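作業メモ。中古デスクトップのばらしと掃除、ドライブ抜きのコツ。急いで書いてるので順番ぐちゃぐちゃです、あとで直す(たぶん)。

前回の「プリンタの紙粉」の続きに書こうと思ったけど長くなったので別ページにした。

## まず電源

- コンセント抜く。スイッチ切るだけはダメ。
- 抜いてから電源ボタンを長押し。残った電気を逃がす。
- モニタ、LAN、USB、全部はずす。背面のUSBに小さい受信機が刺さったまま、が一番多い。折る。
- 金属の棚とか蛇口とかに一回さわる。冬はとくに。December のパチッはしゃれにならない。
- セーターは脱ぐ。

リストバンドはあれば使う。私のは Wukside の安いやつ、マジックテープがもう弱い。クリップは塗装してない金属にはさむこと。塗装面にはさんでも意味なし。

## 置き方

本体は横倒し。側板が上に来る向き。立てたまま中をいじると手元が暗いし、ネジが奥に落ちる。机の高さは肘より少し下がいい。床でやると腰にくる、二台目で後悔する。

敷くもの:
- 薄手の木綿の布。タオルはループが端子に引っかかるのでやめた
- 段ボールでもいい。ただし紙の粉が出る
- 食品ラップの上は絶対ダメ。静電気

照明は天井だけだと自分の頭の影になる。クリップライトを左右にひとつずつ。片方だけだと電源の裏がまっ暗。

## ネジ

ここで失敗する人が多い。というか私。

製氷皿がいい。百均の。はずした順に左上から入れていく。戻すときは逆から。マグネット皿も持ってるけど、順番がわからなくなるので今はドライバー置きになってる。

ネジの種類は最低でもこの区別だけはつける。

1. 側板とかケースの、太くて目の粗いやつ
2. ドライブまわりの、細かい目のやつ
3. マザーボードを止めてるやつ

まぜて入れると途中で固くなる。固くなったら回さない。一度左に回してカクッと落ちたところから締め直す。これだけでネジ山はだいぶ助かる。

ドライバーは先が合ってるものを。「だいたい合う」で回すとなめる。なめたら幅広の輪ゴムをはさんで押しながら回すと取れることがある。取れないこともある。

## ドライブを抜く

メーカー製のデスクトップは、ドライブがプラスチックの枠(キャリア)に入ってることが多い。色つきの部品は「ここは触っていい」のしるしになってる機種が多いので、まず色を探す。青とか緑とか。説明書なくてもけっこういける。

抜く順番:

- データ線(細くて平たい方)を先に
- 電源線(幅の広い方)を次に
- それからツメをつまんで枠ごと引く

線は線を引っぱらない。かならずコネクタの樹脂のところを持つ。金具のロックがついてるのは押しながら。ついてないのに押しつづけて爪をわったことがある。

枠はまっすぐ引くこと。ななめになると途中で噛む。噛んだら力で抜かずに、いったん奥まで戻してからもう一度。 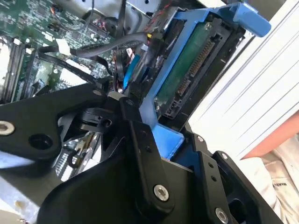

**ドライブは枠からはずして保管した方がいいですか?**

枠ごと保管でかまいません。基板側が守られるし、もとの本体に戻すときもそのまま差せます。別の機種に使うときだけ枠からはずして、枠は本体の中に返しておく。枠だけ別の箱に入れると、まず行方不明になります。

抜いたあとの置き方。基板のある面を上。下にすると机のゴミを拾う。できれば静電気防止袋、なければ紙の封筒でひとまず。プチプチに直接はやめておく(ピンク色の帯電防止のならOK)。

ラベル必須。マスキングテープに、

- どの本体から抜いたか
- どのベイか(上か下か)
- 中身、わかる範囲で
- 消していいか、まだダメか

最後のがいちばん大事。「たぶん消してよし」と書いてあるのが去年の箱から出てきて、結局いまも消せてない。書いたの私。

マスキングテープは基板に貼らないこと。金属のカバー側に。空気穴があいてるドライブは穴をふさがない。「ここをふさぐな」って英語で書いてあるのもある。

## ほこり

外でやる。ベランダか玄関先。室内でやると次の日に棚がぜんぶ白い。

エアダスターは缶を立てて使う。かたむけると液が出る。短く、シュッ、シュッ、と。長く吹きつづけると缶が冷えて勢いがなくなる。火の気のあるところで使わない。給湯器のそばもダメ。

ファンは指か割りばしで止めてから吹く。風で回すと軸をいためる。

掃除機は直接あてない。静電気と、小さい部品を吸うのがこわい。どうしても使うなら、刷毛でほこりを浮かせて、少し離したところで吸う。ノズルを中に入れない。

刷毛は料理用の山羊毛のが良かった。ナイロンより毛がやわらかい。油を塗ったやつは使いまわさない、あたりまえだけど。やった人がいる。Rehema さんちの刷毛、ごめんなさい。

ヒートシンクのすきまは刷毛だと奥に押しこむだけになるので、爪楊枝で手前にかき出す → 刷毛 → エア の順。フェルトみたいにかたまったのがペロッと取れると気持ちいい。

綿棒は端子に使わない。繊維が残る。不織布にアルコールをほんの少し、かわくまで待つ。

## メモリ

両はしのレバーを同時に開く。片方だけ開けてこじらない。持つのはふちだけ、金色のところはさわらない。

戻すときは切り欠きの向きを見る。合ってれば、まっすぐ押してカチッと言う。言わなかったら入ってない。電源入れて画面が出ないときは、半分くらいはこれ(私の場合)。

## 写真をとっておく

はずす前に一枚。全体。線をはずすたびに一枚。スマホでいい。ピンボケに気づくのは組みもどすときなので、その場で拡大してたしかめる。

これは Hernán Quintero さんに教わった方法で、色テープの小さいのを線と差し口の両方に同じ色で貼っておく。写真だけより早い。青い線に青いテープを貼って見えなくなる、というのを私は毎回やる。

フロントパネルの細い線(電源スイッチとかランプの)は特に注意。あれは一本ずつばらばらのことがある。抜かずにすむなら抜かない。

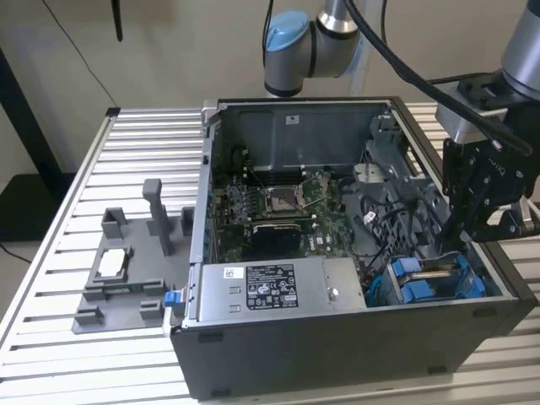

部品の置き場は、作業をはじめる前に決めておく。机に余白がないまま分解すると、かならずケースのふちに何かのせて落とす。それと、途中で中断するときのこと。CPUソケットが空っぽで金具のレバーが立ってる、上の写真みたいな状態のまま放っておくのはこわい。ソケットの接点は曲がりやすくて、ネジ一本落ちただけで終わることがある。専用の樹脂カバーがあればすぐかぶせる。なければソケットの真上で作業しない、物を渡さない、側板をかるくのせておく。布をかぶせるのは糸が引っかかるのでNG。

CPU本体は抜いたらすぐケースに入れる。グリスがついたままだと袋がべたべたになるので、先に拭く。コーヒーフィルターが毛羽立たなくて良い。

## 電源ユニット

中は開けない。これは本当に。コンセントを抜いてあっても中に電気が残ってる。ほこりは外から短く吹くだけ。

こげくさい、うなる、ふくらんでるっぽい、は交換。ラベルの数字は写真にとっておくと買うときに楽。メーカー製は形もコネクタも独自のことがあるので、ワット数だけ見て買うと入らない。600 ワットのを買って、入らなくて、いま Cường さんの引き出しにある。だれかいる?

はずすときは、まず線を全部ぬく → 外側のネジ → スライドかツメ。手を下にそえておく。見た目より重い。落とすとマザーボードの上にいく。

## 線のまとめ方

- 結束バンドよりマジックテープ。やり直しがきく
- 結束バンドを切るときはニッパーの平らな側を線に向ける
- ファンに線がかからないように。閉じる前に指でファンを回してみる
- あまった線を無理にたたまない。根元が折れる

荷札がついてる線は荷札も残す。じゃまだけど、あとで役に立つことがある。

## 閉じる前のチェック

壁に貼ってるやつをそのままうつす。

- [ ] 製氷皿が空か
- [ ] 線の刺しわすれ(ドライブ二本、ファン、電源)
- [ ] メモリのレバー、両方閉じてるか
- [ ] ファンに線がさわってないか
- [ ] ライトで中をひとまわり照らす。落ちたネジ
- [ ] 持ち上げて軽くかたむけて、カラカラ言わないか

カラカラ言ったら開ける。絶対あける。「あとで」はなし。

閉じる前に一度だけ電源を入れて、ファンが回るか見てもいい。そのときは手も髪も近づけない。見たら切って、また抜く。

## 保管と処分

箱は Orko の浅い衣装ケースが良かった。深いのは積んでしまって下が割れる。乾燥剤ひとつ、半年で交換。

ボタン電池は、長くしまうなら抜いておく。液がもれたのを一度見た。抜くと時計と設定が消えるので、先に設定画面を写真に。電池は端子にテープを貼って、自治体の分別どおりに。

ドライブを捨てるときは中身を消してから。フォーマットだけでは残る。やり方は別ページに書く、まだ書いてない。

本体は自治体で出せないところが多い。メーカー回収か、小型家電の回収ボックス(入る大きさなら)。先に電話。

## かかったお金メモ

- 製氷皿と刷毛 972 円
- エアダスターと不織布と静電気防止袋 1,646 円
- マスキングテープ、家にあったので0

袋は 12 枚いり。すぐなくなるので次は多いのを買う。

## 追記

Nga さんから、側板がかたくて開かないときは? と聞かれたので。ネジの取りわすれか、鍵か、レバーの引き方がたりないかのどれか。マイナスドライバーでこじる前に背面をもう一度見る。それでもダメなら手のひらで側板を押しながらレバーを引く。うちのはこれで開いた。

キーボードの掃除は次のページに書きまs。途中まで書いた。スペースキーの下の針金のところで止まってます。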